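2019-09-17
By Laurinda Frade

Ticket: shared calendar at Besurside shows the wrong room for repeat bookings
Status: open, waiting on one more check

Hello all, and thank you for being so patient with me on this one. I know a few of you have walked across the building to a meeting that was happening upstairs, and I'm sorry about the extra steps. I'll put down everything I've tried so far so that whoever picks this up after me doesn't have to start over.

The trouble shows up only with repeating bookings made in Rilalach. If you book a room once, it's fine. If you book it every week and then change the room on any single date, all the later dates go back to the room that was first on the list when the booking was made. Manee Noiphan spotted it first with her budget meeting, which kept jumping back to Nendau, the small room by the stairs with seats for 15. She had 20 people coming, bless her.

What I did first was the simple stuff. I signed out and back in, cleared the saved data in the browser, and tried a second browser. No change. Then I made a test booking under my own name, moved one date, and got the same result, so it isn't Manee's account.

Next I looked at the room list itself. We had two entries for Nendau, one with a space after the name (my fault, I think, from when we brought the old list over). I deleted the extra one and waited for the nightly refresh. In the morning the search page was tidier, and the repeat bookings were still wrong. I was quite disappointed, I'd gone home so sure of myself! 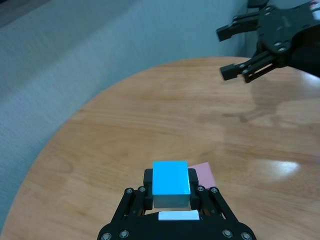
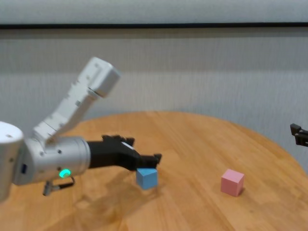 Teodor Pană wrote back that his bookings had behaved until the refresh limit was raised from 100 entries to 300, and he wondered if the change had made the calendar read the room list in a different order. He also asked me to leave his Rebelo planning meeting alone while I test, as he has already moved it by hand twice and would like it to stay put.

Teodor, I promise not to touch it. I think you may be onto something with the limit, so I set it back to 100 on the test calendar only and made a new weekly booking in the big room. I moved the second date to Nendau, saved it, and the third and fourth dates stayed in the big room as they should. Then I put the limit up to 300 again, and the next booking I made went wrong right away. I did it all once more after lunch to be certain, with the same outcome.

I don't want to lower the limit for everybody yet, as Mackenzie Bouchard's team has a long list and would lose sight of their later bookings. Mackenzie, could you let me know whether you need all of them showing at once, or if the coming weeks would do for now?

Until then, please make any room change by deleting that one date and booking it again as a single meeting. It's a bit of a nuisance, I know. Gonçalo Bettencourt has the spare key for the upstairs room if you end up with a double booking and need somewhere to sit. I'll run the last check after tonight's refresh and add the result to this ticket.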